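Trendach (software)

Trendach is an open-source software package for marker-based pose tracking and fine positioning in robot assembly. It takes pictures from a small camera near a robot's gripper, finds the square fiducial markers on the parts in view, and works out where each part sits and which way it is turned. The results go to a planner and a motion controller, which use them to bring two parts together, most often a peg and a hole. The package was started by Iolanda Aguiar and takes its name from a workshop tool she had written earlier for lining up drawings.

The library is written in C++ with Python bindings, and is best known for a feature called body maps, which lets one rigid part carry many markers on many faces and still be treated as a single object.

Background

A fiducial marker is a black-and-white square whose pattern stands for a number. A camera that knows the size of the square can work out its distance and tilt from the four corners. The idea is old and wonderfully cheap: a marker can be printed on paper, and a modest computer can read it many times a second.

Reading a single marker is the easy part. Close to the gripper, things get harder in a hurry. A marker that was plain to see at arm's length slides out of view as the hand moves in, or goes soft because it is now nearer than the lens can focus, or is seen so nearly edge-on that its cells run together. A tracker tied to one marker loses the part at the very moment when the last few millimetres matter most.

Trendach was written for this stretch of the movement. The first public release, in April, had only the detector and a rough version of body maps. The planner followed in a later release, along with the first proper manual.

Body maps

A body map is a short text file that lists every marker on a part and gives the place of each one in the part's own coordinates. It can be written by hand from a drawing, or made by the mapping tool, Hirkska, which is fed a slow sweep of pictures taken from all sides. The tool works out how the markers lie in relation to each other and spreads the leftover error across the whole set. A sweep of 200 pictures is the default, and 300 is suggested for parts with deep ledges or open bracing, where some markers can only be seen from a narrow range of angles.

Once the map exists, any readable marker is enough to place the part. When several can be read, they are solved together as one set of points, and this is where the method shines. Two small markers on different faces, well apart, will usually pin down a part's tilt far better than one large marker seen square on. The markers need not be the same size, either. Many users put a large one on a flat plate for the approach and small ones close to the hole for the final fit.

Partial markers

Most detectors throw away a marker if any corner is missing. Trendach keeps it as a weak clue. If the part has already been placed by another marker, the program predicts where the remaining edges ought to fall and checks the picture for them. Edges that match are added to the solution with a low weight. A blurred or half-hidden marker can never start a track in this way, but it can steady one that is already running, and the gain is easy to see in the pose plots: the jitter shrinks as soon as the extra edges come in.

Planning and control

The planner, Zanitz, works with relative poses only. It asks where the peg is compared with the hole, and pays no attention to where either is compared with the robot's base. Small errors in the arm's calibration, which would spoil a plan made in base coordinates, largely cancel out because both parts are measured by the same camera in the same instant. The held part carries its own marker for this purpose, so that a slip between the fingers shows up as a change in pose and can be put right without letting go.

A plan has a far stage and a near stage. In the far stage the hand travels to a point on the axis of the hole and stops. In the near stage it creeps along that axis, taking a fresh measurement after each step and turning the wrist to reduce the angle between the two parts. If the measured poses disagree by more than the set limit, the hand backs off and tries the approach again from a slightly different side.

Force readings are optional. With a force sensor fitted, the controller hands over from sight to touch at first contact and follows a small spiral until the peg finds its seat.

Test set

The project keeps a test set of printed parts, known as the Woldegiorgis set after the workshop where they were designed. It contains 864 recorded approaches, of which 203 are labelled hard, meaning that no marker on the larger part is both whole and sharp at the moment of closest approach. The part files are free to download, so anyone with a printer can repeat the trials, and the recordings can be replayed without a robot at all. It is a lovely way to learn the software.

Limits

Trendach needs rigid parts. It can't follow anything that bends, and a marker stuck to a warped surface will pull the whole solution off.

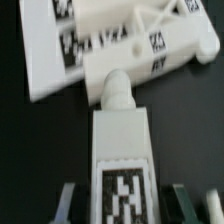 Glossy ink is another common source of trouble, as a bright reflection can flip a cell from black to white. The manual advises matt surfaces throughout and a quiet zone of plain white around each square. Layer lines on printed parts can also roughen a marker's border; the detector fits a straight line through the ripples, and the width of that fit can be changed in the settings file.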